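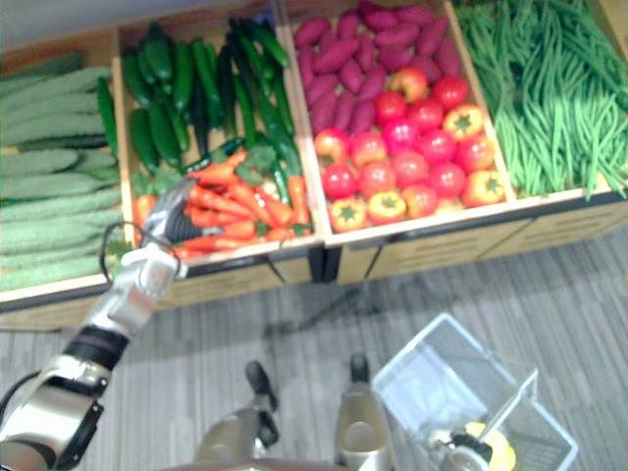
Crate display (produce)

A crate display is a way of showing fresh fruit and vegetables for sale in open wooden crates, usually set side by side and often tilted toward the shopper. It is used in greengrocers' shops, farm stands, supermarket produce sections and indoor markets. The crates serve as both container and shelf. Vegetables that keep for a day or more without chilling, such as root crops, gourds, peppers and tomatoes, are the goods most often shown this way.

Construction

The crates are shallow boxes with an open top. The front board, called the lip, is normally lower than the back, so that the produce can be seen and reached but does not roll out. Crates may stand on a stepped frame, on legs or on other crates turned upside down. Where two crates meet, their side boards form a divider between the bins.

Pine and poplar are common because they are light and cheap. The wood is left bare, oiled or stained. Painted crates are found mainly in decorative use. Many shops put a false bottom of slatted wood or folded card in each crate, which raises the level of the produce and makes a small quantity fill the bin. Maricruz Medrano's shop handbook Selling from the Box calls this "dummying up" and advises against it for soft fruit, which bruises on hard slats.

Arrangement

Crates are filled in one of two ways. In stacking, pieces of similar shape are laid in the same direction in overlapping rows. Long vegetables suit this method, and bitter melons laid on their sides can fill a crate from the upper rim to the lip. In heaping, the produce is tipped in and leveled by hand. Potatoes, carrots and cucumbers are usually heaped.

A crate may hold a single kind of produce or be split between a back section and a front section. Split crates have no board between the two parts. The back section is built first and the front is filled against it. Purple sweet potatoes behind red tomatoes and cucumbers above carrots are both typical pairings, with a strong change of color at the line where they meet. Peppers are often used in small numbers among another vegetable, where yellow and orange ones stand out against tomatoes.

Pieces drift from one section to the next as shoppers handle them. A green pepper among the carrots is the kind of stray that staff return to its place when they straighten the display. In split crates the front section needs the most attention, as it is the part reached first.

Common contents

Bitter melon. A long, pale green gourd with ridged, bumpy skin. It yellows and splits as it ripens, and is sold while still firm.

Cucumber. Dark green and glossy in the slicing types. Cucumbers lose water quickly in dry air and are generally moved to a cooler overnight.

Carrot. Sold trimmed or with the leafy tops on. The tops draw moisture from the root, so bunched carrots have a shorter display life than trimmed ones.

Sweet potato. Types with reddish-purple skin may have white, yellow or purple flesh. They keep well at room temperature and are damaged by cold.

Tomato. Shown stem side up or stem side down according to the habits of the shop. Deep piles crush the fruit at the bottom, and two layers is a common limit.

Bell pepper. Green, yellow, orange or red. The stem is left on, and a fresh green stem is taken as a sign of recent picking.

Baskets and weighing

Shoppers carry loose produce in a hand basket or bag, either brought from home or supplied by the shop. Clear plastic baskets let the cashier see what is inside without unpacking it. Goods are weighed at the checkout or at a scale near the crates. Some shops price peppers and cucumbers by the piece and everything else by weight.

Care and cleaning

Wooden crates are emptied and brushed out on a regular schedule. Soil from root vegetables collects in the corners and under the false bottom. Bare wood is wiped with a damp cloth and dried before it is refilled, and crates that stay damp tend to warp at the lip. Liners of paper or thin plastic mesh are used where the produce is wet or soft.

Manufacture

Crates for shop display are made by small joinery firms as well as by makers of shipping crates. The Selosley pattern, named after the workshop that first sold it, has a low lip and hand holes in both ends. A later catalog from Arham offered the same pattern in 20 sizes. Daher crates are deeper and are used mostly for potatoes and squash.

See also

Farm stand
Greengrocer
Hand basket
Shipping crate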